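Wednesday, March. Kitchen sim, planner notes

Picked up from Visitación's branch. Plan for the day was to get the grasp planner in Vidal to stop proposing targets when there is nothing graspable in the wrist view. Ran 270 rollouts on the Cerkstead config and logged 7 where it committed to a grasp on the wall or on the black panel. Dumped the camera views and went through them by eye.
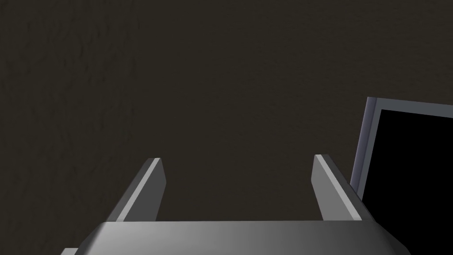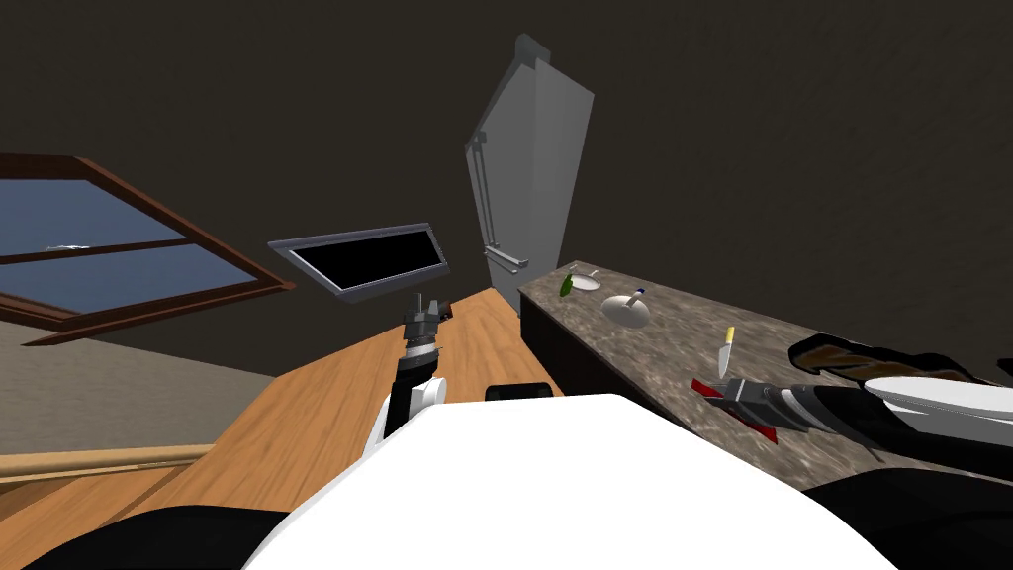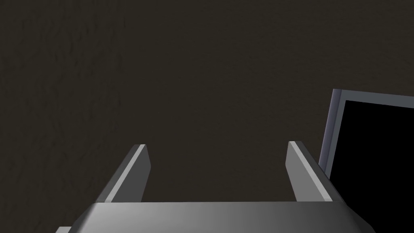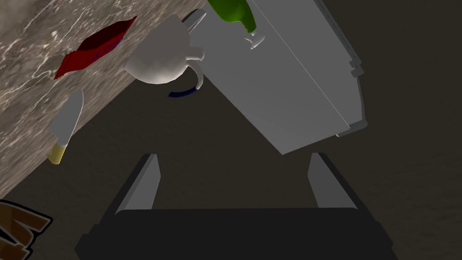 Pestden Robotics Notebook, Vol. 7, p. 118

First and third are nearly the same wrist view: open fingers, dark background, black rectangle with a grey border at the right. The segmenter keeps labelling that black face as an opening. My guess is it has learned black means depth. Fourth is a much busier wrist view, with the knife, the teapot and the red bag all in it. Colour cues should be fine there.

Second one has both arms. The view is well tilted, so I checked the extrinsics file. Roll is applied twice in the loader. Fixed in Brurudow, not merged yet.

To do:
- retrain segmenter with 2,000 extra blank-wall samples
- add a "no target" output to the planner
- ask Thanakorn if the depth clip can be read per camera
- rerun the 7 bad seeds before touching anything else

Left the rerun going at 5:40 pm on the second workstation. Please don't reboot it.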